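Draliron two-arm kit, review meeting
Tuesday, May 21, 2019, Trundham office
Present: Carmela Miranda (chair), Crescencio Marín (notes). Escobar rep by phone, first half only.

1. Trial kit. On loan since March. Crescencio has it on grocery sorting now, eggplants and bagged stuff, basket and tote as the targets. Both arms bolted to the one rail, no complaints there. Carmela asked about thin plastic bags. Still the weak spot, grippers need slower close. Escobar to send new settings.

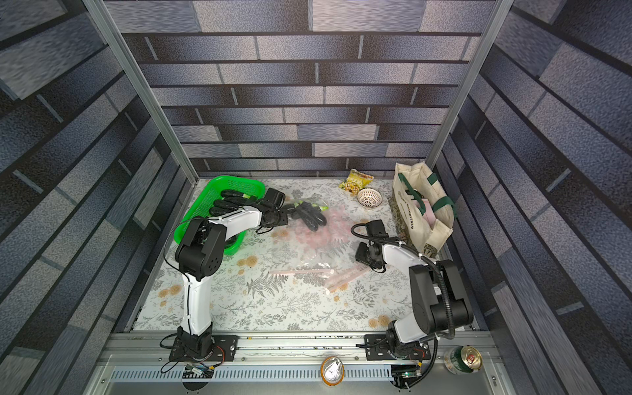
Cable routing also came up. Carmela wants it tidier before the Givora people visit. Crescencio says clips are in the spare parts box, will do it this week.

2. Price. Quote is $1478 per month for the pair, service included. Spare gripper fingers $33 a set. Escobar offered up to 2 free months if we sign for a year. Carmela not convinced, wants it in writting.

3. Support. Ticket 351 still open (left arm drops connection on restart). Rep says firmware. Crescencio says he's heard that before.

Actions
CM to chase written quote - note, Miranda not Marín
Crescencio: cables, re-run bag test w new settings
Decison on lease held over to next meeting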